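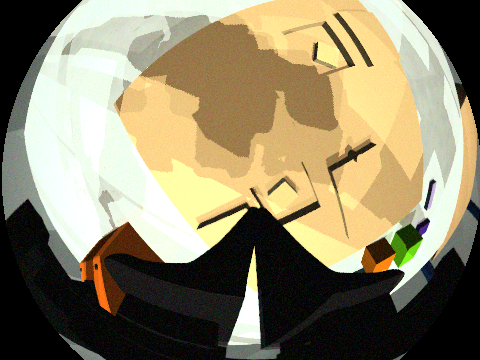 Grornel wrist camera and parallel gripper, simulated version: review

The Grornel pack is a set of models for the Drandumora simulator. It contains a two-finger parallel gripper, a wrist-mounted fisheye camera, a mounting flange and a controller stub which speaks the same messages as the Sheikh arm controller. Bruritdale sells it as one item, and the parts cannot be bought separately. I used it for five weeks on a small block-handling task and compared it with the two set-ups I had before: the plain gripper that comes with Drandumora, and an overhead camera on a fixed post.

I have not tested the hardware version. Everything below concerns the models.

Installation

The pack unpacks into the usual assets folder. The gripper and flange loaded at the first attempt. The camera did not. Its lens file is referenced by an absolute path left over from the maker's own machine, and Drandumora fails on it without a message: the camera appears in the list and returns a black image. Editing the path by hand cures it. Parveen Paul at Bruritdale confirmed that the path is wrong in the current release and said that a corrected archive was being prepared. At the time of writing the download was unchanged.

The manual is a single text file. It gives joint limits, masses and the finger stroke, and it gives them in consistent units, which is better than I am used to. It says nothing on the lens beyond the name of the projection model. The coefficients are in the lens file itself, uncommented.

Test bench

The task uses a tan board on a white surface, with small blocks on and beside it. Raised strips on the board form partial surrounds, and a block has to be picked up from beside the board and set down within a surround, or moved between them. The blocks are plain coloured boxes. There is no texture on anything. I prefer it this way for camera work, as a failure to find an edge can then be blamed on the lens or the lighting and the search is shorter.

The arm was driven through the controller stub in every case. Start poses were drawn from a fixed list so that each camera and gripper had the same attempts to make.

Gripper

The model is matte black throughout, with dark grey on the undersides of the fingers. The shape is close to symmetrical about the closing plane. The collision geometry is separate from the visual geometry and a good deal simpler: each finger is a chain of convex pieces, and the body is one hull. I checked the two against each other by overlaying them in the viewer. They agree closely at the finger pads and less well at the shoulders, where the hull is fatter than the visible part. In practice this means the gripper will register a touch against a tall strip before it looks as if it should. Anyone working near raised edges will want to split the hull. It took me an afternoon.

Contact at the pads is good. The stock Drandumora gripper has a habit of letting boxes creep out of the grasp during fast moves, and the usual cure is to raise the friction until the blocks behave as though glued. The Grornel pads have a softer contact setting and hold a small block through a sharp wrist rotation with the friction left at its default. I had three drops in the whole of the last week's runs, and all of them followed a grasp that was off-centre to begin with.

Closing speed is limited in the model, and the limit is enforced. The stock gripper simply jumps to the commanded width if the gain is high enough. The Grornel one takes a realistic time, and a script that assumed instant closing will lift too early. Mine did. I added a wait on the reported width and had no further trouble. The width is reported with a small lag, also realistic, also undocumented.

One complaint. The force reading is the sum over both fingers, and there is no way to obtain them individually from the stub. The values exist inside the simulator and can be read there, but the point of the stub is that code written against it should carry over to the arm. For centring a grasp, separate readings would be useful.

Camera

The camera sits behind the fingers and looks down between them. The image is round, strongly curved, with black corners, and the gripper takes up much of its lower part. The gap between the fingers shows as a narrow triangle, sharp at the top and wider towards the bottom, and what lies under the fingers can be seen through it.

The field of view is the reason to buy the pack. With the overhead post, the arm hides the work at the moment of grasping, which is when I most want to look. With a plain narrow lens on the wrist, the target is visible on approach but everything near it is lost, and a policy or a script that has to know where the surround is must remember it. The fisheye keeps the board, the surface beyond it and the loose blocks in one picture. Blocks near the rim are small and bent, but they are there.

There is a cost. Straight edges are no longer straight, and the sides of a board bow outwards. Line detectors tuned on normal images will break an edge into short pieces. I tried undistorting first and detecting afterwards, with the coefficients from the lens file. The result was sound over the middle of the image and poor towards the rim, where the stretched pixels are of little use. For the final tests I dropped the undistortion and fitted in the raw image, projecting the expected edges through the lens model. It is slower to write and gives a better answer.

The fingers are always in view, so a mask is needed if the detector is not to treat their outline as part of the work. The pack does not supply one. I rendered the gripper alone at each of 35 widths and stored the silhouettes. Interpolating between neighbours was adequate. A mask utility in the pack would save each buyer the same job.

Shadows

The cast shadows deserve a section. Drandumora's renderer draws shadows with finely jagged outlines at its default setting, and the wrist camera is close enough for this to matter. On a tan board, a large brown shadow with lobes is a stronger feature than a low strip, and my first detector preferred it. Strips of the same colour as the board make matters worse: their lit faces match the board, and only the shaded sides stand out. A strip therefore appears as a dark bar or a thin line according to which way it faces the light.

Turning shadows off makes the problem vanish, and also makes the result worthless for any later transfer. Raising the shadow map resolution smooths the outlines and costs frame rate. I left shadows on, at the default, and trained on varied light positions. Over the same attempts the overhead camera was less affected, chiefly because the shadows it saw were smaller in the image.

Pale blocks on the board were harder than the coloured ones off it. A pale yellow block on a tan surface has little contrast on its lit top, and the detector had to rely on the dark side faces. Green, orange and purple blocks on the white surface gave no trouble at any distance I tried, apart from those partly hidden by a finger.

Controller stub

The stub accepts position and velocity commands and returns state at a fixed rate. Message names and field order match the Sheikh controller, so far as I could check against its published message list. I moved a script from my own interface to the stub in a morning. Faults are reported by number only. There is a table of them in the manual, with five entries, and I met one which was not among them after commanding a width below zero. The stub then needs a restart. A clamp on the input would be the obvious remedy, and I have put one in my own code.

Timing was steady. I logged the interval between state messages through a long run and found no gaps, with the camera on or off. Turning on the camera slows the simulation as a whole, and the stub slows with it, correctly.

Comparison

Against the stock gripper, the Grornel model is better at contact and worse at the shoulders. I would use it even without the camera.

Against the overhead post, the wrist camera gives better placement in the surrounds and a worse view of the general layout when the gripper is low. When it is low, the far side of the board compresses towards the rim and small errors in the lens model begin to count. Using both is the sensible arrangement where the frame rate allows it. On my machine the two cameras together made the run tedious, and I kept the post for checking only.

Against a narrow wrist lens, there was little contest on this task. For reading small marks at close range I would still choose the narrow lens, as the fisheye spends too few pixels on any one thing.

Points to fix, in the order I would like them fixed: the lens path, a finger mask, separate force readings, a tighter hull at the shoulders. The fault table can wait.

The licence permits changes to the models and forbids passing them on, so my split hull stays with me. The settings for it are short enough to describe, and I can send them to anyone who already has the pack.

Last updated: October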